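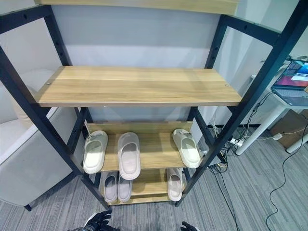
Where Does the Pantry Food Go? Household Food Waste and Storage Habits in Lindovness

Nazmiye Tatlı
Environmental Studies, Year 2 Project Report

Summary

This report looks at how much dry and tinned food is thrown out by share households in Lindovness, and whether the way it is stored makes any difference. Four households kept a waste diary for 30 days in May. Everything they threw out from the pantry was weighed and written down with a reason. The total came to 3,478 grams across 77 entries. Most of it was flour, rice, bread mix and opened packets of cereal. Food kept at the back of deep shelves was thrown out more often than food kept at the front.

Background

Most of what is written about food waste at home deals with fresh food. Fruit, vegetables, bread and leftovers go off quickly and people notice. Pantry food is different. It can sit for a year or more and still be fine, so it gets less attention from researchers and from the people who own it.

I became interested in this when I moved out of a share house and helped clear the kitchen. We found three open bags of the same rice and a jar of lentils no one could put a date on. All of it went in the bin. I wanted to know if other share houses were the same.

Lindovness has a lot of student rentals, mostly older weatherboard houses with small kitchens. Tenants come and go at different times of the year and food gets left behind. The nearest large supermarket is Brestora, on the main road, and most of the households in the study did their main shop there. Two also bought spices and pulses from Achari, a small grocer near the station that sells by weight.

Method

I asked for households through the noticeboard in the student lounge. Six replied. One dropped out before the start and one was a couple with no shared food, so I left them out. The other four had between three and five people each. I call them Houses A, B, C and D.

Each house was given a set of kitchen scales, a diary and a pen on a string. When someone threw out pantry food they wrote down what it was, what it weighed without the packet, and why it was being thrown out. They could choose from these reasons:

Past its date
Insects or mould
Stale
Bought twice
Left by someone who had moved out
Other

At the start I visited each house and drew a plan of where the food was kept. I measured the depth of the shelves and noted whether they had doors. At the end I went back, collected the diaries and spoke to everyone who was home.

I did not tell the households what I thought I would find, but they knew the project was on food waste. This probably changed what they did, at least in the first week.

Results

House B threw out the most by weight and House D the least. House B also had the deepest cupboards, at 60 centimetres, and a corner cupboard that two of the tenants said they never opened. House D kept nearly everything on one open shelf beside the fridge.

The most common reason given was "past its date", followed by "stale". "Bought twice" was picked less often than I expected. When I spoke to people afterwards, though, several said a packet had gone out of date because a newer one had been opened first. That could have been written down either way, and the diary should have allowed for two reasons.

Pantry moths were a problem in House C only. The tenants there lost all their flour and most of a bag of oats in one go. They have since moved to screw-top jars.

Dates were read in different ways. Some people treated "best before" as the last day the food could be eaten. Others ignored it completely and went by smell. In House A the two views led to an argument over a tin of coconut milk, which was thrown out, taken back out of the bin and used in a curry. I did not include it in the total.

Storage depth

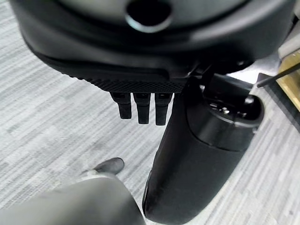 What the households said

Most people said they threw out less during the study than they normally would, because writing it down was annoying. One tenant in House A put off clearing her shelf until the diary was finished. I have no weight for that food.

Three of the houses used separate shelves for each person and shared only oil, salt and spices. House D shared everything and took turns to shop. They kept a list using Cakum, a free shopping list app, and said it was the main reason they did not buy doubles. Since House D also had the open shelf, I can't say which of the two made the difference.

Problems with the study

Four households is a small number and they all volunteered. People who care about waste are more likely to put their name down. The scales were cheap and did not register anything under five grams, so very small amounts were written in as five.

May was also a teaching month, when everyone was living at home and cooking. The results might look quite different over the summer break, when rooms change hands.

Recommendations

Share houses should go through the pantry together when a tenant leaves, before that person has gone. Food that is still good can be labelled as shared.

Deep cupboards work better with a tray or box that can be pulled out. House B tried this after the study with an old roasting tin and were happy with it.

Flour, oats and rice should go into sealed jars as soon as the packet is opened, with the date written on the lid.

A follow-up study should run for a full semester and include at least one house with new tenants moving in.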